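Building Interiors, Unit 2
Daylight and Electric Light in Work Rooms
Notes prepared by Nomvula Ngubane, October 2019

Terms

Luminous flux is the total light given off by a source, measured in lumens. Illuminance is the flux arriving at a surface divided by the area of that surface, measured in lux. Luminance is the light leaving a surface in a given direction, and it is what the eye responds to. Two surfaces under the same illuminance can have very different luminance if one is pale and the other dark.

Reflectance is the fraction of arriving light that a surface sends back. A matte surface spreads it in all directions. A glossy surface sends part of it back at the mirror angle, and that part shows up as a highlight whose position changes when the viewer moves.

Surfaces in the room

Ceilings should have the highest reflectance, then walls, then floors. Work surfaces fall between walls and floors in most published guidance. Students often assign one value to the whole room. This gives a usable first estimate in small rooms but overstates the result where shelving covers the walls, as in the Toltard reading room.

The luminance of the task should be somewhat higher than that of its immediate background. A pale work surface lights the underside of objects by reflection and softens shadows. It also raises the contrast with dark tools and materials, which can be tiring over a full shift.

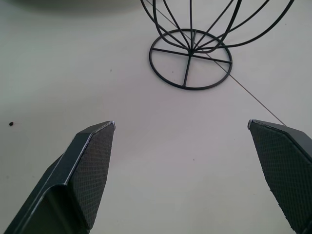
Figure 2. Pale tabletop with dark gray gripper fingers.

Loss of light over time

Lamp output falls with use, and dirt collects on fittings and on room surfaces. The design calculation must use the maintained value. In the Sithole survey the fittings gave 2,829 lumens when new and 2,360 lumens at the second reading. The ratio is 0.83. Note that this covers the fitting only – the loss from dirty walls and ceilings is entered separately.

Cleaning restores part of the loss. Aging of the lamp itself is not recovered until the lamp is replaced. The log should therefore record cleaning and replacement in different columns. The Pusia log did not, and its later readings cannot be interpreted.

Daylight

The daylight factor is the illuminance at an indoor point divided by the illuminance outdoors under an unobstructed overcast sky. Direct sun is excluded. Take both readings at the same moment, with the indoor meter flat at work surface height. Keep your body out of the path between meter and window.

Glass area alone is a poor guide. Window head height controls how far daylight reaches into the room. The Otireck plan in the course folder shows a room with wide, low windows and a dim rear half.

For next session: complete the surface schedule for the Toltard room and bring the meter readings in lux.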